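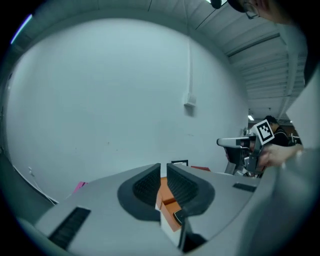

*Reading time: 3 min*

**Stostmont workshop, notebook 12, August. Chore trials, hand-held gripper work.**

Entry opened 9:40 a.m. Work continued at the wall bench with the hand-held grippers. The task under review remains small-item handling: removing a small object from an open box, placing it at a marked spot on the bench, and returning it. The orange box was used for the morning set. Its recessed compartment is a fair test of reach, as the fingers must enter at a steep angle and close with little clearance on either side.

The purpose of these sessions is to settle, for the Hillalitz report, which household and shop-floor chores can be handed to a machine at present and which cannot. The report is to cover picking, sorting, wiping down, folding and putting away. This entry concerns picking and putting away only.

**Morning set**

- 40 picks by hand-held gripper, orange box, operator seated.
- 40 picks by the Ekpo arm, same box, same fingers, same bench height.
- Operator set: all completed. Three were slow, each with the object lying flat against the compartment wall.
- Arm set: 31 completed. Of the nine failures, six were at the compartment wall and three were drops on the way out.

The difference between the two sets is smaller than it was at the start of the summer. The failures are now concentrated in one place. When the object lies against the wall of the compartment, the operator tips it up with one fingertip before closing. The arm does this on occasion, and then repeats the motion when it is no longer needed. It was observed to tip an object that was already upright, knock it over, and start again.

Time per pick was not scored. The arm is slower, and the Jiltstead group has asked that speed be left out until the success figures hold steady for two sessions in a row.

**Finger pads**

The textured black pads were kept for both sets. They hold thin edges well. They do not slide, which is a drawback when the fingers must pass down the side of an object before gripping it. The smooth pads from the spring trials should be brought back for one comparison set. Pad wear to be entered on the card after every 225 closings, as before.

**Position tracking**

The printed marker on the block should face open room for the whole of each pick. When two grippers are in use at the same bench, operators are to agree on sides before starting. A sleeve across the marker is enough to lose position, and a lost position means the pick has to be repeated.

**Remarks on the general question**

Visitors ask whether a machine can tidy a kitchen or a parts bench yet. On the evidence of this notebook, the answer depends on the state of the bench. Given known objects in a known box, the arm does acceptable work and may be left to it with a person nearby. Given a mixed pile, with cables, flat items and things partly under other things, it requires help at nearly every step. Most actual chores are of the second kind. A drawer that has been in use for a month is harder than anything tried so far at Stostmont.

Putting away is further behind than picking. The arm can set an object down at a marked spot. It does not yet judge whether a compartment is full, and twice pressed an object down onto another until the force limit stopped it.

**Open items**

1. Repeat the arm set with smooth pads.
2. Add a set with the object placed against the compartment wall every time, for both operator and arm.
3. Ask Ekpo whether the force limit can be lowered for placing without affecting the grip.
4. Draft the picking section for Hillalitz. Leave folding blank until there are figures to report.

Entry closed 12:15 p.m. Afternoon set to be entered separately.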